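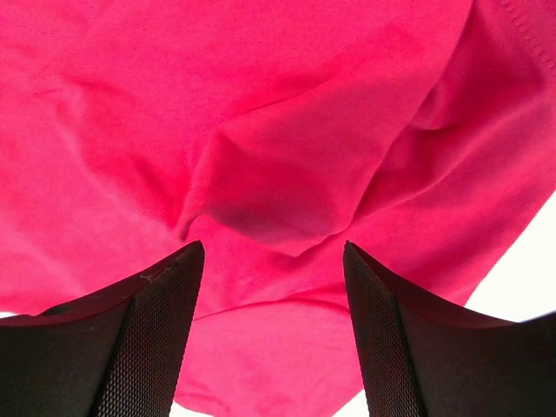
Part-time alterations hand, Dunstan Mending

Must be able to sew a straight hem while a customer explains how the dryer did it. 20 hours a week, mornings mostly, starting in July. We do pants, zippers, school uniforms and the occasional bridesmaid in distress. Your own scissors are welcome and will be borrowed.

Experience preferred. Enthusiasm is fine too, but it won't set a sleeve. The radio stays on Noeline's station.

Bring something you have mended to Noeline Kerslake at the counter before 10 a.m. No résumés by text, please.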